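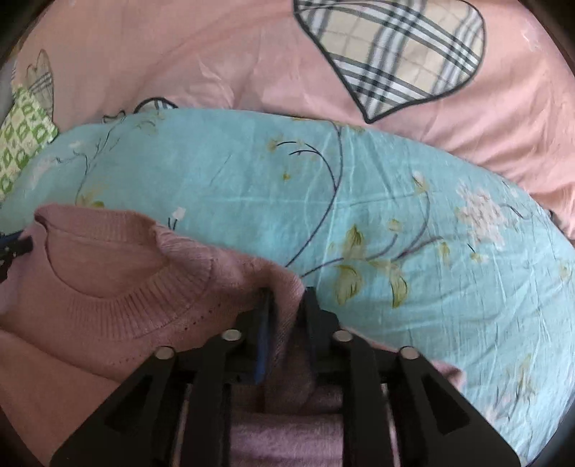
Pink sweater, neck side, on the flowered sheet.

KNITWEAR INSPECTION CHECKLIST WITH COMMENTS
Custen Guest Rooms, Okport house
Clothing and bedding check, April
Sheet 636

This checklist is for sweaters and other soft knits before they are folded and put in the drawer for the season. Please fill one sheet for each piece. Write OK, Repair or Look again, and put a comment even if it is short. An empty comment field makes trouble for the next person who reads the sheet.

Part A. The place of work

A1. Bed is made and the sheet is pulled straight.
Result: OK
Comment: Turquoise sheet with flowers is on the bed. Small wrinkles are accepted, but a thick fold must be pulled out, or you will think it is a fold of the sweater.

A2. Nothing sharp on the bed.
Result: OK
Comment: I passed a flat hand over the sheet before work. Last season we found a hair pin in the Fallahi room.

A3. Light is enough to see the single stitches.
Result: Look again
Comment: Ceiling lamp alone is weak at the far side of the bed. I opened the curtain fully and it became better. A stronger bulb is asked for.

A4. Hands are clean, rings and bracelets are off.
Result: OK
Comment: Also no hand cream in the last half hour. It leaves a mark on light wool and on mixed yarn too.

Part B. Neck and shoulders

B1. Collar ribs are even and not stretched.
Result: OK
Comment: Wide ribbed collar. I pulled it gently to both sides and it went back. Do not pull with force to test it.

B2. Seam at the back of the neck is closed.
Result: OK
Comment: Checked from inside with a finger. One thread end of 2 cm, I pushed it back inside and did not cut it.

B3. Shoulder seams.
Result: Look again
Comment: Left one is good. On the right one the stitches are a little tight compared with the left. It is not a hole and it can be worn. Please compare again at the next check.

B4. Pattern holes are only pattern holes.
Result: OK
Comment: This model has very small eyelets knitted in, so one must be patient here. A pattern hole has a clean round edge and it has neighbors in a line. A moth hole stands alone and has a broken thread. If you are not sure, put a white paper under the place and look again.

Part C. Body and sleeves

C1. Sweater is laid with the front up and the sleeves out.
Result: OK
Comment: Smooth it from the middle to the sides with open hands. Do not take it by the end of the sleeve and pull. 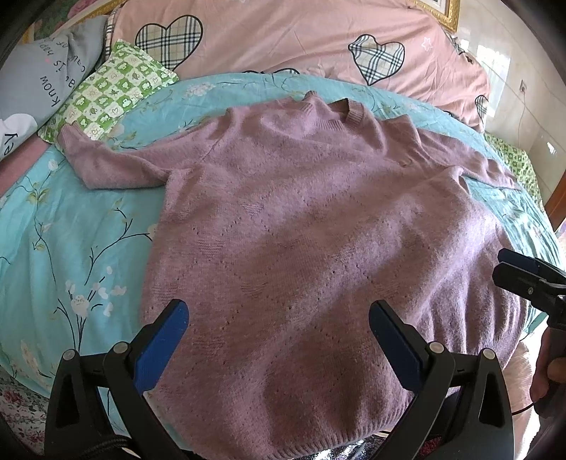 How flat must the sweater be before I begin to check it?
Flat enough that no part of the body lies double. Soft creases at the shoulders can stay, they do not hide damage.

C2. Small balls of fiber (pilling).
Result: OK
Comment: A few under the arms, normal for such a fuzzy knit. Removed with the Ziltell comb, slow and in one direction. The electric shaver is not allowed on this kind of yarn.

C3. Stains.
Result: OK
Comment: None found on the front or on the back. Cuffs were checked on both sides.

C4. Smell.
Result: OK
Comment: Light smell of the cedar block, no smell of damp.

C5. Side seams, full length.
Result: OK
Comment: A seam can look darker than the knit near it, please do not write this as dirt. I made this mistake myself on an old sheet and the sweater was washed for nothing.

C6. Pulled threads.
Result: Repair
Comment: One pulled loop at the left cuff, 11 mm long. To be brought to the inside with a thin crochet hook. Not to be cut in any case.

Part D. Hem

D1. Bottom rib keeps its form.
Result: OK
Comment: The rib must lie without waves. If it waves, the sweater was probably hung on a hanger when it was wet. Steam helps a little.

D2. Edge of the hem has no open stitch.
Result: OK
Comment: Go along the whole edge slowly with two fingers, front first and then back. An open stitch at this place runs upward very fast

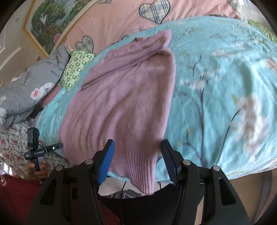
and after one wash it can be a ladder as long as a hand. If you find one, put a safety pin through the loop at once and stop the check. Close the pin well and write on the sheet where it is.

Part E. Before folding

E1. Weight of the pile.
Result: OK
Comment: Limit for one shelf box is 600 g of fine knit. This piece goes in the upper box with the scarves.

E2. Sweater is rested before it goes in the box.
Result: Look again
Comment: Must wait for the repair of C6. Until then it goes on the chair, folded once, not on a hook.

E3. Bed is left in order.
Result: OK
Comment: Fiber was taken from the sheet with the sticky roller. Duvet to be pulled up again after the last piece.

Open points from this sheet: A3 bulb, B3 right shoulder, C6 loop at left cuff, E2 after the repair.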